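Home | Issues | Authors | Search | Next article

4.2 The open day at Keltberg

I'd planned to spend the open day taking notes at the back, but Henk Mulder had other ideas and put me right beside the picking cell (so much for detached observation!). Visitors came through in groups, and each group got the same short talk from Elis Rowlands before the arm was set going. I've written up what people asked, because it told me far more than our feedback forms did – we only got 54 of those back, and most of them just said "good".

Almost everyone began with the objects. They'd expected parts from a production line, I think, and what they got was the sort of stuff you'd find in a kitchen drawer or a toy box. One man from Brester wanted to know why we hadn't tidied it first.
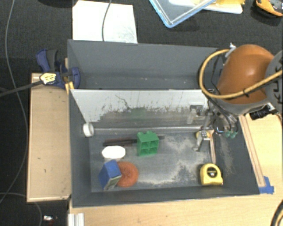 Figure 4. The picking cell at Keltberg, with the gripper down in the front compartment among the household items.

Why run the demonstration with mixed objects?

Visitors can judge a pick for themselves when they know how the thing would feel in their own hand.

The tape measure got people talking more than I'd have guessed, and so did the green toy block. Two visitors fell into quite a lively argument over which would be harder to grip, and Elis let them carry on well past the end of the slot. I'd happily give up half the prepared talk for more of that, and we've asked for longer slots in July.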